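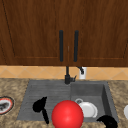

Je passe mes journées à faire la vaisselle et je n'ai pas les mains sèches ni mouillées pour autant. Mon évier est simulé, mon assiette aussi, et mon travail chez Driltmont consiste à piloter un bras virtuel pour produire des démonstrations qu'un modèle ira ensuite imiter. En juin, on en avait 1 665. Tout le monde était ravi du chiffre, sauf moi, et j'aimerais expliquer pourquoi.

Le problème, c'est qu'on devient bon. Au bout de 20 essais, je prends toujours la même trajectoire, propre, rapide, un peu paresseuse. Et le modèle apprend quoi ? Ma routine. Déplacez l'assiette de quelques centimètres et le voilà perdu, le pauvre !
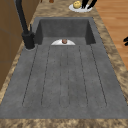 Faut-il alors jeter les essais ratés ?
Je les garderais presque tous, à condition de les étiqueter comme tels et de montrer aussi comment on se rattrape.

Une pince qui glisse, qui revient, qui reprend l'objet autrement -- voilà ce qui manque dans nos jeux de données. Chez Clolevmont, où j'ai travaillé avant, on effaçait tout ce qui dépassait 14 secondes. Le résultat était très joli à regarder, et le robot se figeait à la première hésitation.

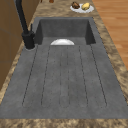
Par Kaiwen Shao
Opinions, rubrique Automatisation

On me répond souvent que la simulation règle la question : on change les objets, la place des choses, l'angle de vue, et hop, de la variété à volonté. Je veux bien, j'adore ça d'ailleurs (changer de cuisine en un clic, quel luxe). Mais le décor a beau varier, si c'est la même personne qui pilote avec les mêmes tics, on récolte surtout ses tics. 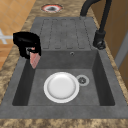
Du coup je plaide pour moins d'essais et plus de pilotes. Des gauchers, des débutants, des gens qui tiennent une éponge n'importe comment. À Villalba, on a fait venir 57 personnes pour quelques essais chacune, et c'est le lot que je réutilise le plus volontiers. C'est pénible à organiser, il faut former tout le monde, relire les étiquettes le soir, et ça fait baisser le compteur. Tant pis pour le compteur.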